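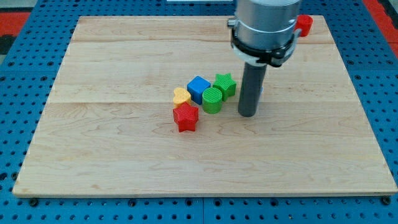

Printed shape blocks on a maple board.

4 min read

Kojo Annan has made one animated feature, and he would like you to know that it isn't for children. It isn't really for adults either, he says, which leaves me wondering who is supposed to buy a ticket.

The film is called "Grirkden," after the harbor town where a retired ferry dog sets out to return a lost suitcase. It runs 70 minutes. I liked the first half a good deal. The second half has a whale that speaks in riddles, and I asked Annan whether the whale was necessary.

"People always ask about the whale," he said. "The dog has to meet somebody older than he is. I tried a turtle and everybody told me they'd seen the turtle."

They have seen the whale, too. But Annan is good company, and he doesn't mind being pushed. When I said the story looked a lot like every other talking-animal road trip of the past 20-odd years, he shrugged and agreed with me.

"The plot is old. Dog leaves home, dog misses home. I wanted to see how slow we could go before a kid got up and left."

And did they?

"At the July screening, a few. One came back with popcorn."

We use cookies to improve your experience. By continuing to browse, you accept our cookie policy.

Annan's co-writer, Nahom Nigatu, joined us late and disagreed with most of what had been said. Nigatu wrote the scenes with Ortuño, the vain pelican who runs the customs office, and they are easily the funniest in the film. He thinks there should have been more of them.

"We had eight pages of Ortuño in the office," he said. "Kojo kept two. I still have the rest and I still think I'm right."

I think he's right as well. Whenever the pelican is on screen the movie wakes up, and whenever he leaves, the dog goes back to looking at the sea. Annan calls this patience. I'd call it padding – in a film this short, that takes some doing.

Both men bristled at the word "charming," which the poster uses in large letters. Neither would tell me who put it there. They were happier talking about a sequel, with the working title "Pasier," in which the dog gets a passport and a train ticket. I asked if anyone had agreed to pay for it.

"There's interest," Annan said.

"There's one email," said Nigatu.

"Grirkden" opens on 19 August 2022. Go for the pelican, and stay awake for the suitcase if you can.

Search this site Go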